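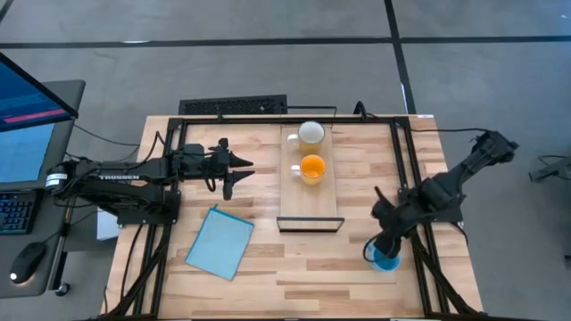
Both arms on the butcher-block top: left gripper open over the wood, right one down on the blue cup.

Two arms on one table: right gripper keeps tipping the small cup

Posted Sep 19, 2020 by Elsa Torvik

I have two arms on an extrusion frame round a wooden tabletop and I am trying to get them to lay out and clear a few cups and mugs. The left arm is fixed near the middle of the left edge and the right one is on the opposite side. The idea is that either arm can pick a mug off the serving board in the centre, and later on one of them will fold or at least pull the cloth flat. The cloth can wait. My trouble is with the small blue cup.

The mugs are fine. They have handles, they are heavy, and if the gripper comes in a bit off they slide on the board and settle. I can run the mug pick all evening from the left side and lose very few. The small cup is light and has nothing to hold except the wall. I bring the right arm down from above with the fingers pointing at the table, close on the cup, and lift. A lot of the time the cup tilts as the fingers close and I end up lifting it by one side of the rim. Sometimes it pops out and rolls to the rail.

What I have tried so far:

Slowing the close right down. It tips more slowly, but it still tips.

Coming in lower. This helped a little, but then the fingertips touch the wood and the whole arm pushes back up, and I get a position error on the wrist joint.

Moving the cup nearer the middle of the table. It was much better there. I would prefer to keep it down by the right rail, because that is where the cups have to end up when the board is in place. If it stays in the middle the two arms want the same space.

The control side is a small program of my own. I save positions by moving the arm by hand, then play them back with a set speed between them. There is no camera in the loop at all. The cup goes down on a pencil mark each time, so I don't think placement is the cause, but I could be wrong.

Other things that may matter. The frame is bolted at the corners and stands on carpet. The cables from each arm come down over the rails on their own side and are not tied to anything at the bottom. The right arm has to fold quite a long way back on itself to reach the spot by its own rail, and its upper links end up outside the table edge.

Is this a gripper problem, a position problem, or am I asking the arm to work somewhere it should not? I would like to sort it out before I buy different fingers. I have looked at the soft ones from Covow but they cost more than I want to spend on a guess.

Hongmei Su

I think you have answered it yourself with the test in the middle of the table. Same cup, same fingers, same speed, and it works better there. So I would leave the fingers alone for now and look at what is different about the pose.

When an arm is folded up close to its own base, small errors in the shoulder and elbow turn into a tilt at the gripper. You may have saved a position that looks straight down by eye but is leaning a few degrees. With a mug you would not notice. With a light cup one finger gets there first, low on one side, and the other arrives higher up on the far side, and over it goes.

How I would check it:

Take the cup away. Send the arm to the closing position and stop it there with the fingers open. Stand a small set square on the table beside the gripper and look at it from the front, then from the side. Do both. I only checked mine from the front for weeks.

If it leans, correct it at the wrist and save the position again. Don't do it by pushing the arm by hand with the motors off, because it will sag a bit when you let go and you save the sag. Hold it under power and nudge the joint in small steps.

Then put the cup back and close the fingers until they only just touch. Look for a gap on one side. If there is one, move the whole gripper sideways by half the gap. Parallel fingers will drag a heavy thing to the centre for you, but a light one gets knocked.

On height, add a separate position straight above the cup and come down from there in one short vertical move. If you go directly from the rest position to the cup, the joints all finish their travel together and the tip comes in on a curve. On mine it was coming in sideways over the last part and pushing the cup before the fingers had started to close.

You want the fingertips clear of the wood. I use a piece of card as a gauge. If the card slides under with no drag, save that height.

The last thing is the spot itself. I know you want the cup by the rail, but try it a hand's width further in. You may still have plenty of room for the left arm if you make it wait. On my own table (the Ornell build, same sort of layout, smaller arms) I gave up on the strip along each rail on the arm's own side. I let the opposite arm serve it when I really need it.

Yoon

had the same with paper cups. put something grippy on the fingers. I used a bit of the mat you put under rugs, cut to size and stuck on with double sided tape. 2 layers. worked straight away, never looked at the angles

also tie your cables down

Stuvden

Agree with most of what Hongmei Su wrote. I would be careful with the rug mat. It does grip, but if the fingers are leaning it grips the lean as well, and you lift a crooked cup very firmly. Get the pose right first and then add the pads if you still want them. The tape also creeps after a while. Thin rubber sheet and contact glue lasts longer.

The cables deserve more than a line, though. If they hang over the rail and down to the floor with nothing holding them, their weight pulls on the arm, and the pull changes with the pose. On carpet they don't slide, they catch. You could have a good position saved and still miss it because the bundle has snagged since the last run. Fix the bundle to the rail near the arm, with enough slack above the tie for the arm to reach every place you use. Move it through its whole range by hand before tightening anything. I pulled a connector out of a wrist motor in March by not doing that, and it was a nuisance to get back in.

Check whether the frame rocks as well. Carpet gives. Put a glass of water on the table and swing the left arm out and stop it hard. If the water moves a lot, then one arm is shaking the table while the other is trying to pick up something light. A board under the feet cured mine. Failing that, have the left arm stay still while the right one closes.

As for making one arm wait, keep it simple. I have one flag in the program for the middle of the table. An arm has to take the flag before it goes in and give it back once it is past the edge of the board. It wastes a bit of time, but I have not had the two touch since.

Elsa Torvik

Thank you all. I put the set square next to it and it leans, hardly at all from the front but plainly from the side. I have corrected that and added the position above the cup. It did 112 picks with 3 tips, and all three came one after another near the end. When I went to look, the cable bundle had worked its way under the foot of the frame, so Stuvden had a point there.

I have tied the cables on both sides now and moved the pencil mark in from the rail a little. I have not done the board under the feet yet. I will need to find a piece big enough and take the table off to get it in.

Yoon, I have kept the rug mat idea for later. There is some in the hall cupboard.

Hongmei Su, one thing I am not sure about. When you let the opposite arm serve the strip by the rail, does it reach over the board, or do you send it round the near end? My board has a metal rail on the near end and I don't want to catch it.

Hongmei Su

Over the top. I lift until the bottom of whatever it is holding is well above the tallest mug, go across, then come straight down. It needs one extra saved position on each side of the board. Going round the near end is a longer way and the elbow swings out further than you expect, so try it with nothing in the gripper first if you do want to go that way.

Contact us | Copyright remains with the individual posters | Back to top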